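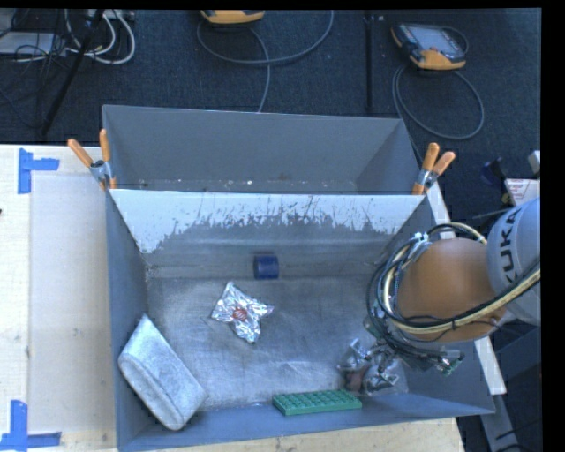 *Slide 1. Arm over the front bin, rear bin behind it, clamps on at both corners.*

**Notes for the Cillel meetup talk, bin picking in a shared workshop**

Leave slide 1 up through the intro. Say what the project is: Kilance, one arm, two metal bins, one shared workshop. Goal is to pick mixed small items from one bin and put them in the other, then reverse. No conveyor, no fixtures for the parts.

Ask who has tried to pick out of a metal bin. Wait for hands.

**Bins (2 min)**

- Gray metal, open top, sloping sides. Bought used.
- Point out the back wall of the front bin. Pale coating at the top, ragged edge, bare metal and scratches under it. For the vision code that edge is a strong line that has nothing to do with any object.
- The floor is brushed and scuffed, with a bright reflection toward the front. Depth readings drop out there. First version of the segmenter reported a part in that spot on nearly every cycle.
- We considered painting the inside matte. Decided against it. Paint comes off on the tools and the problem returns in patches.
- Fix was a background model per bin, refreshed whenever a bin is moved.

**Clamps and tape (1 min)**

- Spring clamps with orange handles at the junction of the bins. Before the clamps, a hard contact with a wall would shift the front bin and every pose after that was off by the same amount.
- Blue tape on the wooden tabletop, left side, marks the corners of the spot for the calibration board. Crude, but it gets the board back to within 2 mm, and the solver takes it from there.
- If someone asks about dowel pins: yes, better. The table belongs to the workshop and we can't drill it.

**Items (3 min)**

Go through these quickly, one sentence each.

- Dark blue cylinder. Rolls if touched off center, so approach across the long axis.
- Foil packet. Crinkled, reflective, no flat face worth the name. Worst item for suction.
- Gray fuzzy pouch, leaning on the side wall. Suction leaks through the surface. Currently skipped by the planner.
- Green building plate. Flat but covered in studs, and it likes to end up along the near wall. Pick from the edge or push it out first.
- Shiny, partly clear stuff under the tool. Depth is close to useless on it, so the grasp point comes from color only.

Mention that the Ingvarsson test list is where the item mix started. We dropped anything heavy.

**Arm and hoses (2 min)**

- The KUKA arm comes in from the right. This leaves the left side open for the operator and the calibration board.
- Cables and hoses run as one bundle looped around the joint cover. The loop is slack for wrist rotation. Too short and it pulls on the fittings, too long and it drags on the bin wall.
- One white tie near the top of the loop. An earlier layout had more ties and the bundle fatigued between them.
- Joint limits in software are tighter than the factory ones to protect the bundle. This costs some poses in the far corners.

**Numbers (2 min)**

- 2054 attempts logged since September. Read the number out, don't put it on the slide.
- Log rotates every 1000 attempts, and the first rotation overwrote the grasp scores. Fixed, but those scores are gone, so all per-item rates come from the later part.
- Cycle time is roughly 6 seconds, planning included. Most of the variation is planning.
- Don't quote an overall success rate. It depends on the item mix and people will write it down.

**Software (skip if short on time)**

- Trernel does planning and runs on a desktop PC under the bench. Bin walls are modeled as flat slabs with padding - the slope is included, the dents aren't.
- Pendant stays within reach during automatic runs. Workshop rule, and a good one.

Next slide is the wiring diagram. Check the projector can show the thin lines before starting.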